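4.2 State synchronization under packet loss

The server holds the only full copy of the match state. Each client keeps a local copy of the objects near its own player and corrects that copy when an update arrives. We built two versions of this scheme in Sirkholm, our test game. The first version sends every update over a reliable, ordered channel. The second sends positions and velocities over an unreliable channel and keeps the reliable one for events that must not be lost, such as a door opening or a player leaving the match.

Both versions use the Pavik networking layer, which runs on top of UDP and lets the caller choose a channel for each message. Messages smaller than 200 bytes are packed together until the next send tick. Larger messages are split and put back together on the other side. We did not change the packing rules between the two versions, so any difference in the results comes from the choice of channel.

Test matches were played on the Drastport map. It has long open streets, and players there see each other from far away, so position errors are easy to notice. A match ended after 19 minutes or when one team had taken all the flags. We recorded 2443 corrections larger than one player width over the full set of matches. A correction is counted when the client moves an object to match the server and the move is large enough to be seen on screen.

Figure 7. Two people, one holding a smartphone.

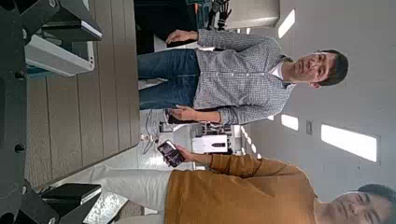
Why not send everything over the unreliable channel and repeat the important events until they are confirmed? Repeating events by hand means writing a second reliable channel inside the game code, and we found it harder to debug than the one Pavik already has.

The reliable version had fewer corrections when no packets were dropped. Once we added loss, it fell behind. One missing packet holds back every later packet on the same channel, and the client then receives several old positions at once. Players described this as other players freezing and then jumping. In the second version a lost position is simply replaced by the next one, and the error stays small unless several packets in a row are lost.

We also tried a playback delay of 200 milliseconds on the client. The delay gives late packets time to arrive and lets the client blend between two known positions. It made movement smoother in both versions, but aiming at a moving player became harder, and the server had to rewind its own state to check hits. The rewind code is taken from Ponce, an earlier prototype of ours, with changes to how it stores rotations.

Vehicles are a special case. Their motion depends on contact with the ground and with other vehicles, and blending between two positions can push a wheel through a curb. For these objects the client runs the physics step itself and uses the server state only as a target to pull toward. The strength of the pull was set by hand and is the same for all vehicle types. Section 4.3 covers the cost of this extra step on slower machines.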